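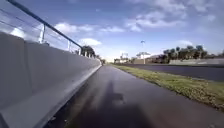 Precious Msimang
Route moderator, walking and cycling board

Topic: Arnthorpe path, wall section to the grass end

I'm putting the notes for this path in one thread so people can stop sending me the same three questions. It's the paved path from the Arnthorpe bridge out toward Pliltden. The first part has the concrete wall and the railing along one side. The asphalt there is in good shape and I'd be fine on it with narrow tires. After that you get to the open part with the grass bank.

Post what you know about surface, drainage and access. Please keep lighting complaints in the lighting thread.

kerbhopper
Rode it Sunday with a trailer. No trouble along the wall. The joints you feel are out on the bridge, and the path itself is smooth. I'd still like to see a center line painted before summer. People walk two across and don't hear a bell.

Dunmore_Walks
I don't want a center line. Once you paint one, riders treat their half like a road. It's a shared path and it works fine if everyone slows down. I push my mother's wheelchair along there most weeks and the trouble is always speed.

kerbhopper
I slow down. I'm talking about people who step sideways without looking.

Dunmore_Walks
And I'm talking about people who come up behind them at full tilt. We're not going to agree on this.

Precious Msimang
Leave it there, please. There's a paint thread from March with 143 replies and it didn't settle anything either.

tallow6
Is the railing on top of the wall supposed to be a handrail? My dad asked. He wants something to hold on the way back.

Precious Msimang
No, it sits up on top of the wall, so don't count on it for support. If he needs to rest, the bench by the Kvaran gate is the nearest one I know of.

tallow6
Thanks, I'll tell him.

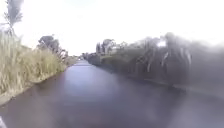
Precious Msimang
Drainage is the thing I want to get right in these notes. The county's line is that the path sheds water to both sides, and on the first part I believe it. Out by the tall grass I'm less sure. The muddy verge at the foot of the grass is slightly raised, and I don't see how water gets over that side easily. My own view is that the edge needs cutting back before anyone talks about resurfacing. Punach did the last round of edging and I've written to ask when they're due again.

Marrowfield
Disagree on the edging. I've worked on paths like this and if you cut the verge back hard, the bank slumps onto the pavement the next winter. Cut two or three narrow channels through it and leave the rest.

Precious Msimang
Would channels hold up if nobody clears them?

Marrowfield
They need clearing twice a year. It's 5 minutes each with a spade. Still cheaper than digging out the whole length.

kerbhopper
Can they mow that grass while they're at it? It's dry and it leans over when there's wind.

Dunmore_Walks
Please don't ask for that. There are birds in it all winter. Trim a strip at the edge if you have to and leave the bank alone.

Marrowfield
Agree with Dunmore. A strip is plenty.

kerbhopper
Fine, a strip. I just don't want it in my spokes.

Precious Msimang
OK. I'm going to put down both options for the verge, plus a trimmed strip, and send that in. The next access meeting is Wed 30 October at the Pliltden library, upstairs room. If you have measurements or dates for standing water, post them before then - roughly where on the path, and which side.

tallow6
Is the upstairs room reachable by elevator? Dad would come.

Precious Msimang
Yes, use the side door by the parking lot and it's on your left.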